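The two arms sit on a steel bench at the back of Zullari, a shared workshop, and they have taken up most of its owner's evenings since August. The project is called Kameo. The instruments at the ends are surgical ones, and the goal is a short row of stitches.

"I started with the controllers," the builder says. "The arms came later, and I rebuilt the left one 3 times." 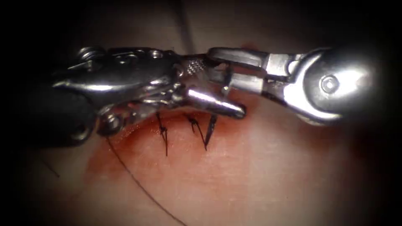

"Cable tension is the hard part. Over 100 hours went into that alone. If one cable is slack, the wrist lags and you end up chasing it with your hand."

The motor boards came from Ondisetti, a small parts shop, and the first batch of 16 went back.
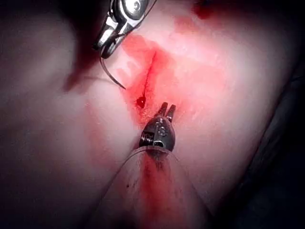 A curved needle in the upper instrument, with the grasper below the cut.

Asked what a beginner should buy first, the builder names a good power supply. "Mine was too small. The arms would drop out when both moved – I blamed the code for weeks."

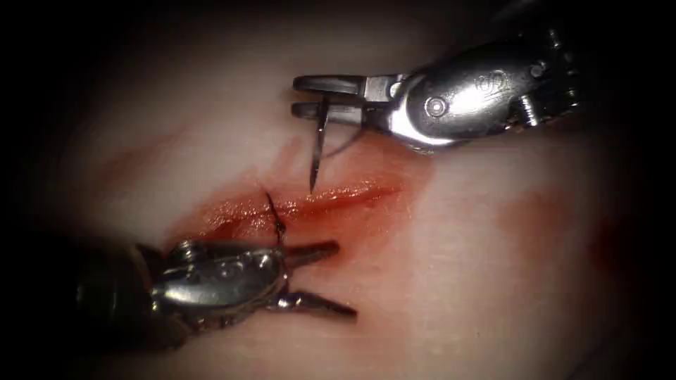

"I still want finer control when I turn the wrist. I move slowly and let go of the pedal between stitches. The next job is new bearings, then I'll redo the wiring on the right side."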